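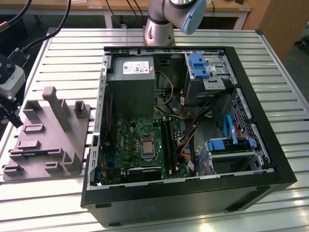 Figure 3. Desktop tower lying open on a ribbed aluminum worktable, side panel off.

4.2 How the first story differs from the last one

I went into this part of the study expecting the big changes to be in the facts: the wrong street, the wrong age for the driver, that sort of thing. There were a few of those, and I'll get to them. But what kept jumping out as I read was the verbs. In the first version of a hit-and-run story the car "struck" or "hit" somebody. A week later, in the court brief, the pedestrian "was involved in a collision", and the car had more or less left the sentence.

To recap the corpus, I collected 2271 items on road incidents from the news sites serving Pudberg and Lustport, and after throwing out duplicates, traffic advisories and anything shorter than a paragraph I had 1684 left. Both towns sit on the same highway and share a police media desk, so the press releases feeding the two newsrooms are usually identical. What the reporters do with them is another matter. The Lustport desk tends to run the release nearly word for word and then fill it out as the day goes on. The Pudberg desk waits, sometimes until after tea, and rings somebody first.

Waiting has a cost, and I don't want to pretend otherwise. If you live on the street with the tape across it, you want to know now whether you can get your kids home. Several of the Pudberg stories have cranky comments underneath from people who had already seen the whole thing on the community page. Still, the Pudberg first versions needed fewer corrections, and the corrections they did need were small ones (a kilometre marker, the colour of a ute).

The Guvanus Road crash is the one I keep going back to. The release said a vehicle had left the road and that a juvenile was assisting police. One site turned that into a teenager arrested at the wheel. The second site stuck with "a young person" and said plainly that police wouldn't confirm who had been driving. When the fuller release came out on 8 September 2018, the young person had been a passenger. The first site changed its story without a note at the bottom, and I only caught it because my saved copy was from the night before.
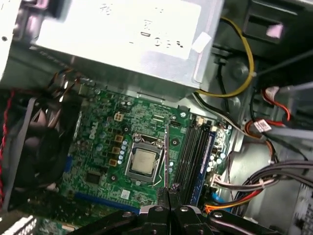
Figure 4. Inside a Dell desktop: power supply above, motherboard and processor socket below.

That silent change bothers me more than the original mistake. Everybody gets something wrong on deadline - I did, in my own reporting days, and more than once. But I'd coded this story as accurate before I compared the two copies, and I had to go back through the lot. Following Bundgaard, which is what I call the coding scheme after the street my old newsroom was on, a change counts as acknowledged only if a reader arriving fresh could tell it had been made. A new time stamp on its own doesn't get there. I wavered on stories that said "updated" with no detail, and in the end I coded them as partly acknowledged.

The age of the people involved is handled more carefully than I'd expected. Names of minors were left out nearly everywhere, though a school, a footy club or a parent's job would often slip in further down, and in towns this size that's as good as a name. I come back to this in 4.3.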